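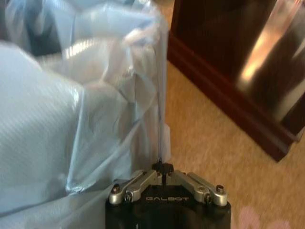
4 May 2025, bag perception, continued

OK so today was nearly all bags and I'm only a little sick of them. Writing this down before I forget which branch has what, because last time I left it overnight and then spent a whole morning re-learning my own code.

Where we stood: the segmenter (Zurard, still on the old weights) does fine on anything with a decent edge and falls to pieces on thin film. Light blue bag over beige carpet, you'd think that would be easy, the colors are miles apart! And in the flat parts it is. The trouble is the glare. Wherever the film catches the light it goes to pure white and Zurard decides the bag has a hole in it, and then the planner (which trusts the mask completely, more on that below) happily picks a grasp point on the rim of a hole that doesn't exist.

First thing I did was dump the masks for the whole wrist camera log, 2000 frames, and page through them at speed. Two things jumped out:

- Phantom holes come and go from one frame to the next. The real gaps in the bag stay put.
- Polished wood does it too. The streak of light on dark red furniture gets labeled "film" in a bunch of frames, with pretty high confidence. Ugh.

So the obvious cheap trick is to stop believing single frames. I added a small voting buffer in Cabral between the segmenter and the grasp sampler. It keeps the last 19 masks, warps them into the current wrist pose, and a pixel only counts as hole if most of the buffer agrees. It's dumb and I love it. The phantom holes are mostly gone on replay. It does smear the edge of the bag when the wrist moves fast, and film moves on its own anyway, so the warp is a bit of a lie (it assumes everything is rigid). Fine for slow approaches. For the quick reorient moves I flush the buffer and start over.

Second job was self-masking. I'd been using the rendered gripper silhouette from the URDF and it was off by just enough that the silver linkages were poking out past it, and shiny silver next to shiny film is about the worst thing you can hand this network. I redid the wrist camera extrinsics, re-rendered, then dilated the result a little. Looks right over the linkages now, screw heads and all. I left the lettering on the housing OUTSIDE the dilation test because it makes a great sanity check: if the mask is good, you should never see any of GALBOT come through in the debug view. If you can read letters, your calibration is stale, go fix it.

What the mask does not cover is the thread. It's thin and dark and goes straight up the view from the center knob, so no render has it. I tried just painting out a vertical strip and that was a bad idea, it cut the bag into two blobs whenever the thread crossed the film and the sampler treated them as two objects. Went with a line detector instead, seeded at the knob, and it fills across the thread from whatever label is on both sides. If the two sides disagree it leaves the pixels as unknown. Seems OK, but it loses the line against the bunched folds and I don't have a good answer for that yet.

Planner side, quickly. Rillia used to take the mask as gospel. Now it also gets a per-pixel agreement score out of the voting buffer and the grasp cost includes it, so a point on a wobbly boundary has to be really well placed to win. Weight is 365 in the config. Yes that is a silly looking number, the cost terms aren't normalized, I know, I'll get to it. Below that it still chased glare on replay, above it the sampler got so picky it only wanted the middle of the bag.

Replay bug, in case anybody else hits it: the Zilley log player drops the first pose message if you start it before the transform node is up, and then EVERY warp in the buffer is wrong by one step. It looks exactly like bad calibration. I lost a good hour to that. Start the transform node first, or pull my branch, where the player waits for it.

Blur: I threw out 127 frames for motion blur using the plain Laplacian score, then put them back. The carpet is soft and low-contrast anyway so it drags the score down even when the bag is perfectly usable. Need to compute sharpness inside the bag mask only. Not done.

Left to do:

- [ ] sharpness score inside mask only
- [ ] normalize the cost terms in Rillia so 365 can die
- [ ] relabel the furniture reflections and add them as hard negatives
- [ ] thread against folds, maybe use the last good line as a prior?
- [ ] try the buffer live, everything up there is replay only
- [ ] new Zurard weights in June, rerun the same log for comparison and don't touch the settings in between (me, I mean me)

Branch is film-vote, config is saved next to the log. The debug viewer has a new key, H, which toggles the agreement map. Red is bad.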